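Two tables or one for a book filing task? And who writes the stop rule?

Posted by Tastemach, July 19, 2018

Hi all, first time asking on the robots board so be gentle. I've been given the job of writing our one-page working rules for the humanoid, which at the moment is doing a very dull office task — picking up books and notebooks and putting them in a desktop file organiser. I've got the basics down (who may be in the room, where they stand, who talks to the operator) but I keep going round in circles on the furniture.

My draft says the items and the organiser can be on separate tables as long as the tables touch. My colleague wants everything on one surface, full stop. She says a gap or a step between two tops is one more thing to get wrong. I say the second table gives the arm more room and keeps the pile away from the organiser. We've no written standard for it that I can find, and I did look!
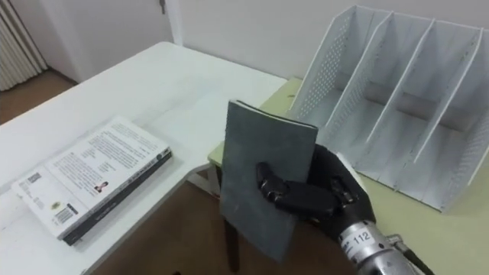 Kalberg Handling Group, Robot Users' Section

The other thing is the stop rule. I've put that anyone in the room can call a stop, at any time, and needn't say why until afterwards. I've been told that's too loose and only the operator should do it. Is it? I'd like to hear from people who have lived with either version. We've a review coming up and I don't want to turn up with a sheet full of crossings out.

Also, do you write down table positions before each session or only when something moves? I've been putting tape on the floor at home in my head, if you see what I mean, and I can't decide whether that's sensible or fussy.
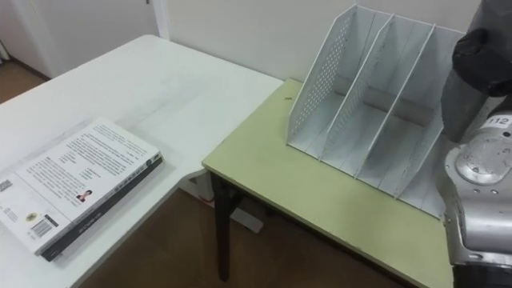 Tanui
Separate tables are fine, in my view, but your rule needs to say more than "touching". Ours says the tops must be locked or braced against each other, any difference in height has to be noted on the sheet, and nothing gets stored underneath while the arm is live. We had nothing about height until February, then someone swapped a table and half the day went on working out why the pick positions were off. So yes, write the positions down every time. It takes 2 minutes and I've never once regretted it.

On stopping: anyone, always. Please don't let them talk you out of it. The operator is looking at the hand and the item, and the person by the door is the one who sees a cable going where it shouldn't. What you can tighten up is the restart. Only the operator restarts, and only after they've heard what the stop was for and said it back. We keep a log of every stop, 51 at the last look, and quite a few were called by people who weren't operating. Some were for nothing much. I'd still rather have them.

One more thing while I'm here — cables. Put in a line about who walks the cable run before power goes on, and make it one named person each session. If it's "everyone's job" it gets done by whoever feels like it.

Pruston
One table. Simpler. Also check your insurance, ours asked for a written procedure and wouldn't look at the 3,000 words we sent, they wanted a single side of A4. Can't help with the stop thing, we only have fixed arms behind a guard.

Tastemach
Thanks both, that's really useful. I'm pinching the "said it back" bit if that's all right, Tanui! I've gone back to the draft and it now has 4 headings: people, furniture, cables, stop and restart. Furniture says two tables allowed, tops braced, heights noted, nothing underneath. Cables has its own line with a space for a name (I'd had it tucked under "general tidiness", which in hindsight was daft).

Pruston, point taken about keeping it to one side. Mine is nearly there if I shrink the margins, though I suspect that's cheating.

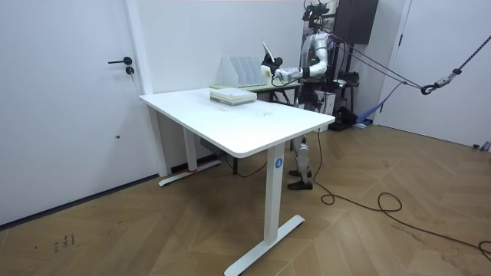 Humanoid at the second table, file organiser on the white desk.

Still undecided on floor marks. If anyone has a tape that comes off parquet without taking the finish with it, let me know the width you use and whether you mark the feet of the tables or just the corners of the tops. I'll post the finished sheet in this thread once it's been through review.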